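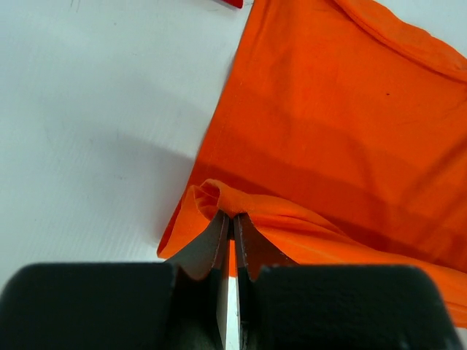

# Vaporizador de roupa Nordin Skirkance

Vaporizador vertical de mão para tecidos, com depósito amovível, escova de cerdas e cabo giratório. Vendemos o Skirkance porque nos pedem um aparelho destes quase todas as semanas e este foi o menos mau dos que experimentámos. Se está à espera que substitua o ferro, feche a página e compre um ferro.

A caixa promete "resultado de lavandaria profissional". Não sabemos que lavandaria frequentam em casa do fabricante. Numa camisa de algodão, o Skirkance tira os vincos de mala e os da cadeira. Os vincos de uma peça que secou amarrotada no tambor ficam lá, mais suaves mas visíveis, e o colarinho nunca fica direito. Linho, só se gostar dele com ar de linho.

## O que faz bem

Malhas. Camisolas, t-shirts e polos, vestidos de jersey, tudo o que o ferro tende a achatar ou a deixar a brilhar. Passa-se a cabeça a um dedo do tecido, sem encostar, e deixa-se a peça pendurada uns minutos antes de vestir (quem a veste logo a seguir fica com os vincos nos cotovelos outra vez). Também serve para cortinados já montados, e foi para isso que o comprou metade dos clientes que nos escreveram.

Quanto ao "elimina odores": atenua o cheiro a armário fechado. Fritos e tabaco continuam a pedir lavagem.

## Dados técnicos

| | |
|---|---|
| Aquecimento até ao primeiro vapor | 60 segundos |
| Autonomia com o depósito cheio | até 25 minutos |
| Níveis de vapor | 3 |
| Água | da torneira ou desmineralizada |
| Alimentação | tomada de parede, sem bateria |
| Acessórios | escova de cerdas, luva, copo de enchimento |

A autonomia é a que vem no manual e refere-se ao nível mais baixo. No nível alto o depósito esvazia muito antes, e o nível baixo serve para pouco mais do que seda. O nível do meio é o que interessa. Os outros dois parecem-nos lá postos para encher o painel. 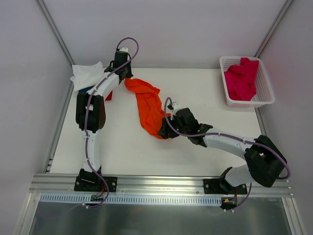
**Prostness, fevereiro** - O lote novo chegou com a tampa do depósito alterada. A anterior pingava quando se inclinava o aparelho para a frente, defeito que o fabricante chamou durante muito tempo "condensação normal". A nova tem uma junta mais grossa e fecha com um quarto de volta. Já não pinga na posição vertical. Inclinado quase na horizontal, continua a cuspir de vez em quando, e por isso mantemos o conselho de não tratar peças deitadas em cima da cama.

A luva que acompanha o conjunto mudou também, para pior. É mais fina e aquece depressa na palma. Quem tiver a antiga que a guarde.

## Perguntas que nos chegam

**Posso usar água perfumada?** O rótulo da própria água perfumada diz que sim. O manual do Skirkance diz que não, e a garantia segue o manual.

**Precisa de descalcificar?** Sim, apesar do autocolante "anticalcário". Em zonas de água dura, o jato começa a falhar ao fim de alguns meses. Uma solução fraca de ácido cítrico resolve, seguida de dois depósitos de água limpa despejados em vapor para o lava-loiça.

**É compatível com os acessórios Poker?** A escova Poker encaixa, com folga. A pinça de vincos Poker não encaixa, por muito que o anúncio dela fale em "universal".

**Vale a pena para viagem?** Pesa mais do que parece nas fotografias da marca, e o cabo não se enrola em lado nenhum. Para uma mala de cabine não o levaríamos. 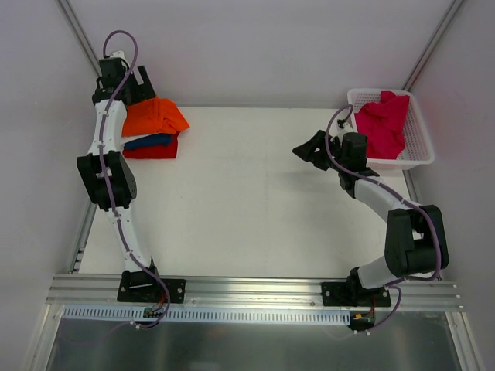 *Tecido empilhado ao fundo, à esquerda.*

## Opiniões de clientes

> Comprei desconfiado e desconfiado continuo. Para as camisolas dos miúdos chega bem. Para as minhas camisas voltei ao ferro na segunda semana. O botão de bloqueio do vapor é uma boa ideia colocada no sítio errado: carrego nele sem querer sempre que mudo de mão.
>
> Trygve Brekke

> Os cortinados da sala ficaram direitos sem os tirar do varão, coisa que não esperava. O barulho é maior do que diziam. Dou-lhe 16 em 20, e tirava mais um valor pela luva.
>
> Setsuko Matsuda

## Entrega, devolução e garantia

Segue na caixa original, sem embrulho adicional, salvo pedido. Aceitamos devoluções de aparelhos que não tenham levado água. Depois do primeiro enchimento tratamos o caso como avaria, e nesse caso pedimos um vídeo curto do defeito antes de mandar recolher o aparelho.

A extensão de garantia que o fabricante propõe dentro da caixa é paga à parte e exclui o depósito, a tampa e a bomba. Leia as exclusões antes de preencher o cupão. Temos tampas e juntas avulso em armazém - peça pela referência gravada no fundo do depósito.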